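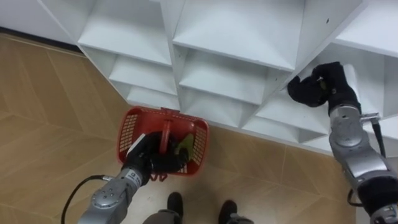 Ticket: right hand lags and then jumps during teleop, shelf-to-basket task
Opened by: Noemi Barbieri
Status: open, workaround in place

Hi all, me again. I've been recording the shelf task since before lunch (left hand holds the red basket, right hand goes into a cubby, takes the item, drops it in the basket) and the right side keeps doing something weird. I close my fingers in the glove and the robot's fingers don't follow for a beat. Then they catch up all at once. The left hand is fine! It holds the basket all day long and never complains.

It's worst when I'm reaching into the low cubbies. Up top I can get six or seven clean demos in a row before it happens, down low it's more like every other one. I threw out 37 episodes from this batch because the grasp was obviously me waiting and then overshooting, and I don't want the policy learning to do that.

Stuff I tried, in order:

Restarted the Kirno session. No change.
Recalibrated both gloves, twice, second time with my sleeves rolled up. No change.
Swapped the glove batteries left to right. Lag stayed on the right.
Turned off the preview stream on the Brulten box. Maybe slightly better? I wouldn't swear to it.
Reseated the connector at the right wrist. Good for about 20 minutes, then back again.

Log from the last bad run has the right hand command queue going up to 107 and then draining in one go, which matches what I feel. Left hand never goes above 3.

3:40 pm, Olanrewaju Nwachukwu
Thanks for the queue numbers, that helps a lot. Can you tell me what rate the right hand is publishing at? And are you moving the arm and closing the hand at the same time, or stopping first?

3:55 pm, Noemi
Both, kind of. I start closing while I'm still going in, because if I stop first the demos get so slow. Rate says 800 on the left and it wanders all over the place on the right. I tried a few stopping first and the lag was still there but shorter.

4:10 pm, Olanrewaju
OK, the wandering rate is not right. Two things to try. Set the right hand timeout to 2900 in the Prokance config so it drops old commands and doesn't play them all back. Then do some low cubby reaches with the elbow kept out wide. I'm wondering if the cable gets pulled when the arm folds in.

4:50 pm, Noemi
Did both. With the timeout change the big jump is gone, now it just skips a little, so I can at least keep recording. Elbow out wide - no lag at all in ten tries! Elbow tucked, it came back on the second one. So I think you're right about the cable, but the wide elbow is murder on my shoulder and I bump the next cubby over half the time.

I'll keep going with the wide elbow for the low row and tag those episodes "wide" in Meireles so we can filter them later. Could somebody look at the slack on the right arm before tomorrow's session? I'd rather not re-route it myself.

5:05 pm, Olanrewaju
I'll take it. Leave the arms in the rest pose when you finish, please, and don't put the timeout back yet.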